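Slide 9 – Clothes on the bed
(speak slowly here, I have four minutes until the break)

Last time I talked about the kitchen. Now the bedroom, and only one habit: the bed is where clean clothes, worn clothes and tomorrow's clothes all meet.

In our small survey in Colter we asked 100 households where a jacket goes when it comes off. 17 said a hook. Most of the others said the bed, or a chair beside it.

Ask the room: who has a jacket on the bed right now? Wait for hands.

Point to make – padded jackets first. They take the most space, so hang them before you fold anything small.

Next slide, two views, leave them up for a moment.
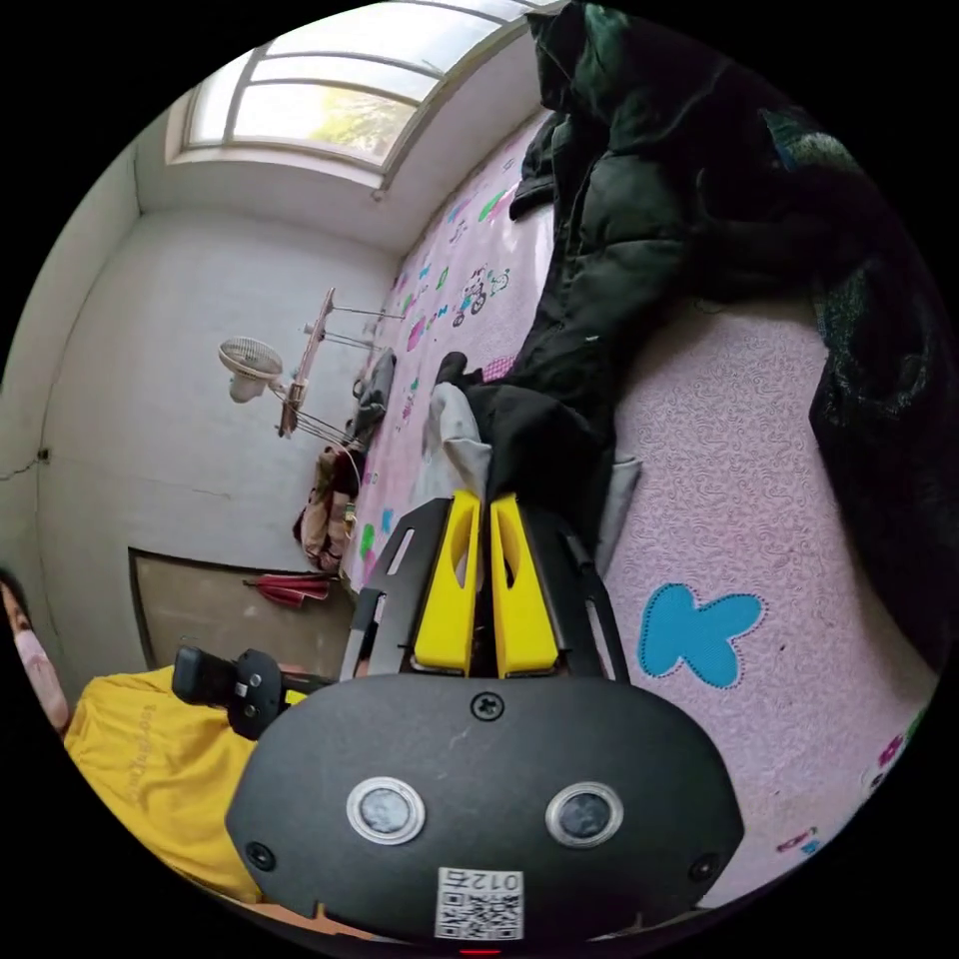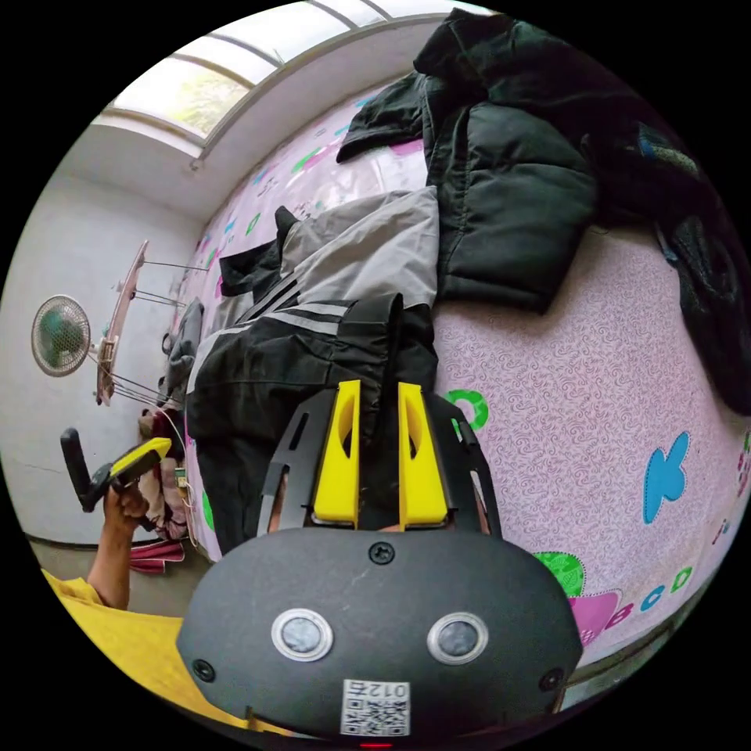

Dark jackets on a pink bed, with a fan and a shelf on the wall.

Then the rule of 90 seconds. Pick one thing, decide its place, put it there, stop when the time is over. Do it before dinner, not at bedtime when you are tired.

If somebody asks about hooks, say I will come to it after the break.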